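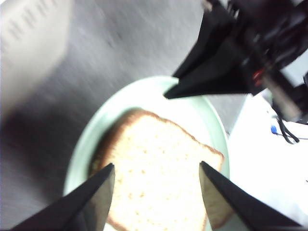
The driver from Rosales wished it entered in the minutes that the bakery had been ready at five each morning, and that on 80 mornings no van had been sent. The remark was so entered, between the apologies for absence and the approval of the accounts.

The Office of Surplus Provision at Galtport had by then been in operation since March. Its purpose, as stated in the founding order, was to receive bread and other goods left unsold in the city and to convey them to households on the register. The register held 464 households. For the management of collections the Office had purchased a system named Viltholm, which assigned each loaf a number, a route and a date of expiry.

Viltholm performed as described. It was found, however, that the system would not release a van until a household had confirmed that it was hungry, and the form for confirming this could be opened only after delivery. The supplier, Breltinetti, replied in writing that the order of the steps had been approved by the Office and that a change would require a new order.

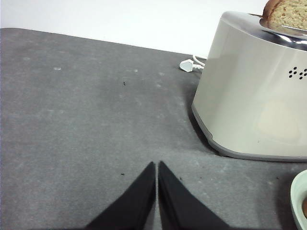 Sliced bread and toaster, gray tabletop.

The Office considered the matter at its next two sittings. A motion to telephone the households was held over. A motion to send the vans without a number was ruled out of order – the vans had no standing to travel empty of instructions.

On the evening of the second sitting the night clerk, whose duties were limited to the closing of files, opened the register and confirmed each household in turn. Under "Date of delivery" the clerk wrote "tomorrow." The system accepted the word.

By morning 1,558 loaves had been assigned. The vans left the yard before light, and the driver from Rosales was observed to sound the horn at the gate, contrary to the rules of the yard.

The Office has since requested an explanation. The night clerk's reply is recorded in Viltholm as pending, with delivery set for tomorrow.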